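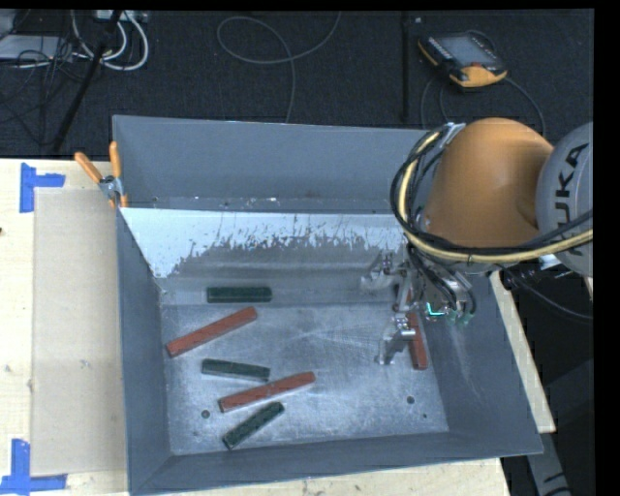 Projects > Materials and Storage > Student Reports

Search this site Go

Reuse of a Metal Bin for Storage of Colored Blocks

Student project report, Holloway Workshop Course
Submitted 7/1/24

1. Introduction

In our course the small blocks for the building exercises were kept in cardboard boxes. The boxes became soft at the corners and tore every term. The purpose of my project was to find a better container which does not cost much and which can stand on the table during the lesson. I decided to study an old gray metal bin that the school got from the Skasley store room.

2. The bin

The bin is large and roughly rectangular. The walls are high and they slope inward, so the floor is smaller than the opening. I consider this a good shape, for the blocks slide down to the floor and do not stay at the walls.

The metal is not new. The floor has many fine scratches and cloudy streaks, and between them some patches shine more. On the inner slope at the back there is a whitish band with a ragged lower border, and it comes down farthest at the left corner. I tried to clean this band with warm water and dish soap, and after this with a kitchen scrubber. It became a little lighter but it did not go away. My opinion is that it is in the surface of the metal, but I could not prove it.

There are small round holes in the floor. At first I wanted to close them. Later I left them open, as the blocks are much too big to fall through and the dust can go out.

3. The blocks

The blocks are long and rectangular, in dark green and brick red. The green ones are shorter than the red ones. For the test I used only a small set, three of each color. The full set from Porkell has 593 pieces in several sizes and it would not be practical for my question.

4. Method

I put the bin on the wooden table and let the blocks lie loose, without dividers. In the lesson each student had to take out one named block, for example "short green", and put it back after use. I repeated this with 12 students in April. I also asked them to write one sentence about the bin.

5. Results

With the small set everybody found the correct block quickly. The two colors are easy to tell apart against the gray floor, even though the green is dark. More difficult was the length. When a short block lies at an angle next to a long one, some students had to hold both together before they were sure.

Two students complained about the noise when a block is dropped on the metal. One student wrote that the walls are too high for a person who is sitting. I agree with this remark. A lower table, about 70 cm, would be more comfortable.

6. Discussion

The bin is strong and can be wiped clean, and for these reasons I recommend it in place of the cardboard. I do not recommend to put the full set in it without dividers. A thin mat on the floor of the bin would help against the noise. The Hernance catalog has a felt mat which can be cut with scissors, but I did not have time to order it.

7. What I would change

I should have measured the time with a watch and not only observed. I should also have tested the cardboard box in the same way, to have a fair comparison.

Contact | Copyright Holloway Workshop Course | Back to top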